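Doltstead is four bus stops past the point where you assume you've missed Doltstead. I had been told to look for a building with a loading dock and no sign, and this narrowed it to most of the street. The right one had a sheet of paper taped inside the door that said VISITORS and an arrow pointing at a stack of chairs.

I went in December, for the afternoon Stelano opens its teaching floor to anyone who fills in the form. Twelve or so of us had filled in the form. There was a retired machinist, two people from a restaurant supply business who took notes on everything including the fire exits, a high school class that had been promised robots and was standing very still in case the robots were somewhere else, and me. We got badges. Mine said VISTOR. I wore it with pride.

Stelano doesn't build arms. It buys them and bolts them down, and then pays people to show them how to do chores. The company's word for the people is "teachers," and the company's word for the chores is "tasks," and after an hour I was using both without wincing. A teacher sits or stands with a pair of small hand-held arms, the leaders, and whatever the leaders do, the big arms do a blink later. Everything gets recorded: the joint positions, the grippers opening and closing, the view from every camera. Do that enough times and you have something a computer can learn from. Do it a few more times than that and you have a sore neck, according to the woman who was running the first station.

The leaders are called Amadi, after nothing, as far as I could find out. I asked twice. They look like the sort of desk lamp you'd get at a going-out-of-business sale and they cost, I was told, "less than you'd think," by a man who had no idea what I thought.

The first stop on the tour was the dish station. Each station is called a cell, and each cell has been decorated. I had pictured bare metal and yellow tape. There is plenty of metal, but the walls have leafy wallpaper and the surface the arms work over is dark red marble, or has the look of it, and is far nicer than my kitchen. Our guide said that if every cell looked like a lab, the robots would only ever learn to do dishes in a lab. So someone at Stelano has a wallpaper budget. I'd like that job.
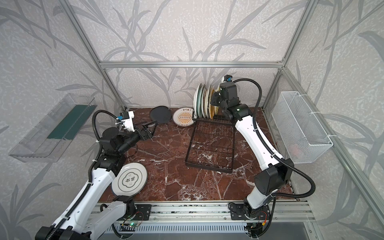 The dish cell, with both arms reaching toward the back.

The task that afternoon was plates into the rack. I want to be fair to the task. I have put plates into a rack most days of my adult life and have never once been impressed with myself. Seen through a two-finger gripper it becomes something else. A plate lying flat on a smooth surface gives you almost nothing to hold. You have to get one finger under the rim, and the rim is about as high off the counter as a coin, and then you have to tip the plate without letting it skate off, stand it up, turn it to line up with the slots, and let go at a moment when it is going to stay. Teachers here do it in under a minute. The guide told us the dish task stood at 901 recorded demonstrations as of that morning, and the machinist asked how many of those were any good. It was the best question of the day and it came in the first ten minutes.

The answer was a spreadsheet. On the previous full shift the dish cell had logged 170 attempts, and after review they kept 149. The others were thrown out for reasons someone had typed into a column: dropped, dropped, bumped rack, teacher sneezed, dropped, phone. A clean failure sometimes gets kept on purpose, if the teacher recovers from it well, so the robot has seen what recovering looks like. A sneeze does not qualify.

I liked the reviewer's desk more than I expected to. She has a monitor with the camera views tiled side by side and a keyboard with two keys worn shiny. She watches at triple speed. She said she can tell who is teaching from the way the arm pauses before it closes, and that one of the morning people always goes in from the left even when the right is wide open. The robot, of course, will pick this up too. If all your teachers have the same bad habit you end up with a machine that has it forever, and much faster.

The view she cares about most is the one from the wrist. The overhead picture tells you where everything is in general. The wrist picture tells you whether you are about to miss.
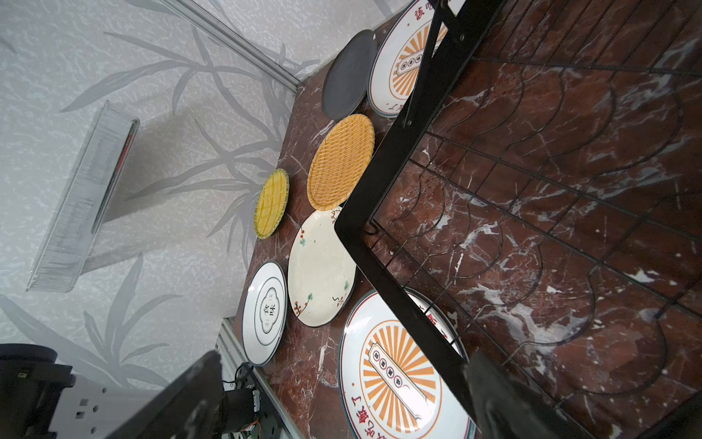 Words and legwork: Osaze Tamuno
Visits & Open Days

Between attempts the dishes get laid out again by hand, and the layout is supposed to be different every time. People are bad at this. Left to themselves, the guide said, they put the big things in the middle and the small things off to the side and call it random. There is a laminated card that tells you where to put what. The card was shuffled that morning by someone who then lost two of the cards, so for a while the layouts were random in a way that had not been planned.

The patterned plates were brought in on purpose. Early on, everything was plain white, and a robot trained on plain white plates apparently treats a plate with a picture on it as some other kind of object. So now there are woven trays and sunbursts and speckled glazes, and plates with Chinese lettering. One of the restaurant supply people picked a spare off the shelf by the door, turned it over, looked at the bottom, and put it back without a word. I think that was a review.

Then we got to try. I should say that I volunteered, because the high school class would like it on the record that I pushed ahead of them.

An Amadi leader weighs very little and feels like shaking hands with a bird. You squeeze a trigger and across the way a gripper closes on whatever it's near. For about the first half minute I thought I was a natural. I swung the left arm over, lowered it, and closed the fingers firmly on nothing. I opened them and closed them on nothing again, a little to the right. The trouble is depth. Looking in from outside the cell, you can't judge how far down you are. The teachers all watch the wrist view on a little screen and glance up at the real arm only now and then, like someone checking on a toddler. I did the opposite, and the gripper came down on the marble with a click that made the guide say "that's fine" in a voice I recognized from driving lessons.

On my third go I got a finger under a rim. On my fourth I stood the plate up. I was holding it there, upright, a full hand's width from the rack, feeling like the captain of a ship, when I realized I had no plan for the second half. To turn the plate I had to turn my wrist in a direction my wrist doesn't go. The teachers know to start with the hand twisted the other way so they can untwist into the slot. I put the plate back down, more or less, and got a round of applause from the machinist.

The class went next. A girl of maybe fifteen racked a plate on her second try and asked if there was a harder one. I looked at the wallpaper for a while.

Across the aisle is the cell they call Rostov, which had a pile of hand towels in it and was not running. The teacher for Rostov was at lunch at 3:40 in the afternoon, and everyone seemed to accept this. Over there they also do the other kind of teaching, by hand, where you take hold of the arm itself and lead it through the move as if you were helping it into a coat. It's slower, and your own hands end up in all the pictures, so they save it for tasks where force matters, such as pressing and wiping. A man from the maintenance side let me push an idle arm through a wiping stroke. It's a good feeling, heavier than the leader and much more honest about where the table is. I'd have done better with plates that way, and said so, and he said everyone says so.

What stuck with me is how plain the work is. I'd gone expecting to see robots and mainly I saw people being careful with crockery. A teacher does a stretch, logs off, walks a lap of the building, and comes back. The one I talked to longest used to do alterations at a dry cleaner's and said the two jobs were close to the same. She was running the dish cell again by the time we came back around for our coats, and I stood and watched her put one away while the restaurant supply people photographed the exit.

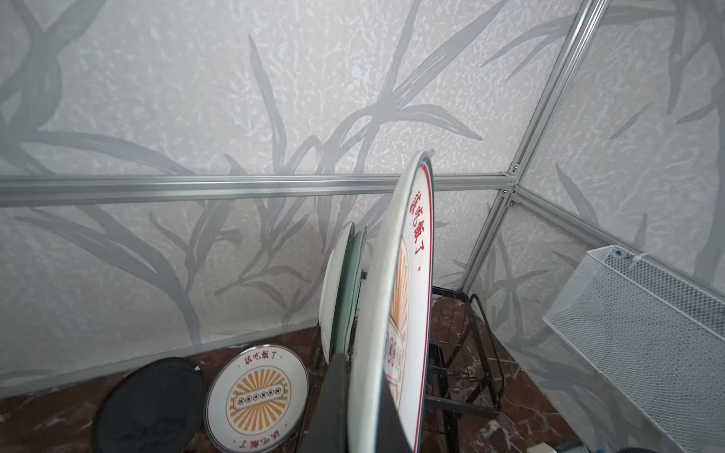 How many demonstrations does a robot need before it can do the job alone?

It depends on how much the setup changes from one run to the next. With the same plate in the same spot, a few dozen can be enough to get something that mostly works. When the dishes, positions and lighting vary, Stelano plans on hundreds per task and keeps recording after the first tests, going back for whatever the robot got wrong.

If you're going: the form is on the Stelano site under a tab labeled Other. Closed shoes are required and they do check. There is coffee by the second door, and a bowl of individually wrapped mints that the high school class had finished by the time I got there. The last bus back leaves at 6:15 from the far side of the road, and you'll want to be standing at the stop when it comes, with an arm out, since it doesn't believe in Doltstead either.

They didn't ask for the badge back.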